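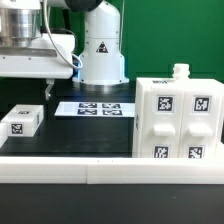
3.2 Marker-based object poses and the planning scene

All object poses come from fiducial markers. Each object carries several, on different faces, so that at least one stays readable when the arm moves across. Figure 2 shows the setup as the fixed camera sees it. The flat sheet with four markers in a two-by-two grid defines the table frame; everything else is expressed relative to it. We tried using the robot base as the reference first — worse, any small error in the camera calibration went straight into the grasp.

Figure 2. Workspace with the table sheet, the small box and the large two-part block, all carrying markers.

The pose filter (part of Bustance, our tracking node) takes every visible marker on an object and solves for one rigid pose. Markers seen at a steep angle get a low weight. Partly hidden ones are dropped outright, no attempt to recover corners. For the large block this matters: its lower front markers sit partly behind the front rail from this viewpoint, so the estimate leans on the upper pair and the one on top. Rotation about the vertical axis is then the weakest term. The small box has less trouble, being markered on the front, top and side.

A pose is accepted once it has stayed within 2 mm over 20 frames. If not, the planner keeps the last accepted pose and marks the object as stale. Stale objects can be avoided but not grasped.

The planner (Drarwood) recieves the accepted poses and builds a collision scene from simple boxes. The block is two adjoining boxes, plus a cylinder for the neck and two short bars for the handles. Rail modelled as one fixed box, padded. Handles were left out in an early version and the planner happily went through them. Grasp candidates on each handle are sampled, 50 per handle, then filtered for reach and for clearance to the rail. Time limit per query 600 ms, after which the best path so far is returned, or none.

Replanning is triggered by a change in any accepted pose, not by a timer. On the Flundside controller the old path is held untill the new one has passed the collision check — otherwise the arm stutters. Weights and thresholds were set by hand and kept the same for all objects. Effect of the marker weighting is treated in Section 4.1.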